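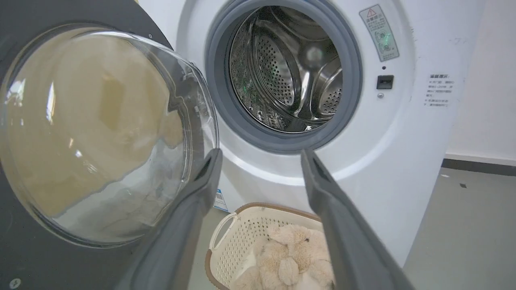 28/12/2020
By the tenant, second floor, Adport

Gasket day. I have put it off since August, when the towels first started coming out with that sour smell, and the week between the holidays has no other use. Power off at the wall, cold tap closed, drum checked for socks. One coin in the fold of the rubber, foreign, no value here.

Procedure, for my own reference next time. Pull the lip of the gasket toward you and work clockwise from the top. Wipe the outer face first, then the inside of the fold, with a cloth wrapped over two fingers. Anything thicker than a finger will not reach the bottom of the groove. The lower third takes longer than the rest together. Gray lint, hair, a paste of old detergent. I used warm water with a little dish soap, then plain water, then a dry cloth. I did not use bleach. The rubber at the bottom already has a faint stain that I have decided is permanent.

The drum itself needed very little. Stainless, perforated all the way round, no rust that I could find with a flashlight. I ran a fingertip over the paddles to look for burrs, on account of the two shirts that came out snagged this fall. Smooth. The snags must be coming from the zipper on the work jacket, which will be washed alone from now on, inside out.

Door glass: vinegar on the inside, water on the outside. Water spots come back within a wash or two whatever I do, the supply here being as hard as it is. I have stopped regarding them as dirt.

The labels on the front are in Chinese and I still have not had the warning one read properly. The yellow triangle makes the general point. I copied the characters on the large white sticker into a notebook in August with the intention of looking them up and got as far as the heading. Today I did another line, badly. It seems to concern the transport bolts, which were removed on the day of delivery and are in a jar under the sink. If so, I have spent an hour on a warning I had already obeyed.

Drain filter next. Shallow tray, old towel, open the cap a quarter turn at a time. It gave up more water than the tray holds, so the towel was needed. Contents of the filter: a hairpin, a shirt button, a wad of what had been a receipt. The only part still legible was a total, 1,703, and the word Ocampo, so it was the hardware store and probably the shelf brackets. Cap back on, hand tight, then a little more.

Detergent drawer out and soaked in the sink for the length of a radio program. The softener compartment had set like candle wax. I am giving up softener. The Gramari powder does well enough at half the dose on the box, and the half dose rinses out, which the full one never did.

Ran the machine empty at 90 with nothing but a spoon of washing soda. Looked behind it during the spin. The hose clip on the left is dry. The rear foot has crept a little and the machine walks toward the wall at high speed, though less than before. A quarter turn on the foot, lock nut tightened, level checked front to back and side to side. Side to side is good. Front to back is as good as this floor allows.

Wrote the Viltport order for a spare gasket all the same: 3,236 with delivery, which is a good deal for a ring of rubber. Not sent. I will look at the stain again in a month and decide then.

Left the door wide open overnight. First load tomorrow is towels.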